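Herano cloth set, part 2: large floor cloths

Working notes and field list for the cloth records. Part 1 (table linen) is kept separately and uses the same column names.

## Contents

Each record covers one cloth laid out on a hard floor. Records are grouped by cloth, then by lay number. A lay is one placing of the cloth on the floor; folding and reopening it starts a new lay. The set holds 200 lays from the Plernstead room.

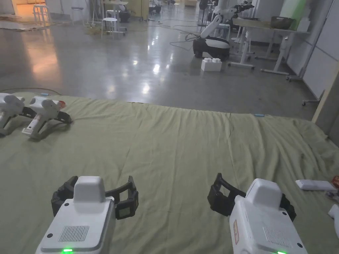

*Pale olive-green cloth on grey concrete, creased, with small items on top.*

## Fields

- `cloth_id`: short code, lower case
- `colour`: plain colour word, judged by eye
- `crease`: 0 (flat), 1 (light), 2 (creased across most of the surface)
- `far_edge`: `straight` or `wavy`
- `items`: `yes` if anything rests on the cloth, otherwise `no`
- `floor`: free text

## Notes

Cloths are not ironed between lays. Wash at 30 degrees and dry flat; the wash date goes in `care.csv`.

Overhead lights stay on. Polished floor gives strong reflections, so colour values sampled near the edge of a cloth should be checked against the middle.

`crease` was scored by Oona Hakala and checked by Eetu Miettinen. Where they differed, the higher score was kept.

## Known problems

- `far_edge` is blank in early records.
- Some `floor` entries say "cement" for concrete.

Corrections to Kumudini Khan.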